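The Plush Toy Goes in Alone

I put off washing the stuffed animals for nearly a year. They live in a heap at the end of my daughter's bed, and every so often I'd pick one up, sniff it, make a face and put it back. Then one Tuesday she had a cold and wiped her nose on all of them (every single one!), and that was that.

So I called Kobina Appiah, who ran the laundry counter at Wirner in Pulville for 20 years and has washed more toys than I've owned socks. "One at a time if you love it," he told me. "And look at the seams first." I'd been planning to cram the whole zoo in together and hope for the best.

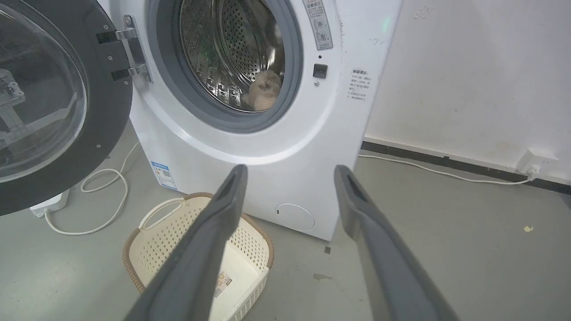
5 min read · 554 words

A little plush thing looks awfully small in a big steel drum, doesn't it? Kobina's fix is a zippered mesh bag — a pillowcase knotted at the top works too — plus a couple of old towels so the load doesn't thump around. Cold water, gentle cycle, half the soap you think you need. If the fur is long, turn the spin down.

My neighbor Elikem Odoi swears by hand washing and thinks we're both monsters. She does hers in the sink with baby shampoo, then rolls them up in a towel and sits on them. I tried it with a rabbit and it took 2 days to dry, ears last.

Before you start, run a finger around the rubber gasket. I found a hair tie, a dime and some gray fuzz I'd rather not discuss, and all of it would have ended up on somebody's nose. Wipe it out with a damp cloth, then leave the door open when you're done so the drum can air.

For drying, I clip mine to a rack by the window and fluff them with a pet brush whenever I walk past.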